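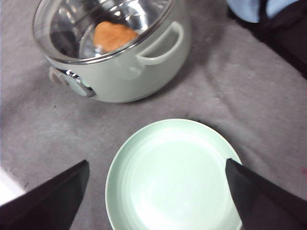
Mint-green pot with a steel-coloured interior, on grey cloth.

How to work out a net dayrate from a drilling rig contract announcement

Applies to: jack-ups, semi-submersibles and drillships on term contracts
Last revised: May

The headline dayrate in a contract announcement is often the total contract value divided by the number of firm days. That figure can include mobilisation fees, upgrade payments and the hire of extra equipment. To compare two rigs, or to feed a valuation model, these items have to be taken out. The steps below use a worked case for the semi-submersible Punalum, owned by Nivex and contracted for work on the Maldonado field.

What you need

The contract announcement, including any footnotes.
The owner's latest fleet status report.
A spreadsheet.
If possible, the currency of each part of the rate.

Step 1. Fix the firm period

Count firm days only. Options are left out at this stage, even when they are priced. If the announcement gives a number of wells, use the owner's estimated duration and note in the sheet that it is an estimate. Well-based contracts regularly run over or under.

Punalum: 200 firm days, plus 2 priced options.

Step 2. Record the total value and what it covers

Write down the total exactly as published, then read the sentence that follows it. The usual wordings are "including mobilisation", "excluding mobilisation and demobilisation" and "excluding additional services". If nothing is said, check the fleet status report, where the footnotes to the rig table normally settle the point.

Punalum: total value 53.2 million US dollars, including mobilisation and managed pressure drilling (MPD) equipment. Performance bonus excluded.

Step 3. Take out mobilisation

A lump-sum mobilisation fee pays for moving the rig, and the owner has costs against it: tugs or fuel, crew, insurance for the tow, port charges. Deduct the whole fee. Any margin left in it should be entered on a separate line, as it is not earned on location.

Punalum: mobilisation fee 8 million US dollars. 53.2 less 8 leaves 45.2 million.

Dividing by 200 days gives 226 thousand US dollars per day. The headline figure, before the deduction, would have been 266 thousand. The gap of 40 thousand per day is large enough to change the ranking of the rig against its competitors.

Step 4. Take out additional services

MPD, casing running, remotely operated vehicles and extra catering are often charged through the rig owner. Where the owner passes the cost on with a small handling fee, deduct the full charge. Where the owner has bought the equipment and rents it out, keep it in the sheet under its own heading and do not add it to the base rate.

For Punalum the MPD set is owned by Nivex and the charge is 12 thousand per day. The base rate is therefore 214 thousand.

Step 5. Adjust for uptime

The full operating rate is paid only while the rig is working. Repair, waiting on weather and moves between wells are paid at lower rates, or at zero once the repair allowance is used up. If the owner publishes economic utilisation, use the average of the last four quarters for that rig. If it publishes only a fleet figure, use that and mark it.

At 95 per cent, the Punalum base rate becomes 203.3 thousand per day.

Step 6. Deduct operating cost

Use the cost for the country of operation. A rig moved to a high-wage area, or one with local crew rules, can cost considerably more to run than the same unit in its last location. The result is a daily cash margin before overhead, tax and periodic survey costs.

Common errors

Dividing by total days including options. This understates the rate.
Deducting the mobilisation fee and also deducting the cost of the tow. The cost is then counted twice.
Treating an upgrade paid for by the operator as income. It is normally spread over the contract in the accounts, but the cash has gone to the yard.
Mixing currencies. Convert each part at the rate on the day of signing.

Notes

The worksheet layout was set up by Tyyne Manninen. Izzati Lubis added the separate line for owned equipment after the Plalance extension, where the rented items had been entered as base rate. Corrections to the method should go to Anel Ntuli, with the announcement attached and the line number of the sheet given.

Related pages

Reading a fleet status report
Stacking costs: warm and cold
Survey dates and their effect on resale value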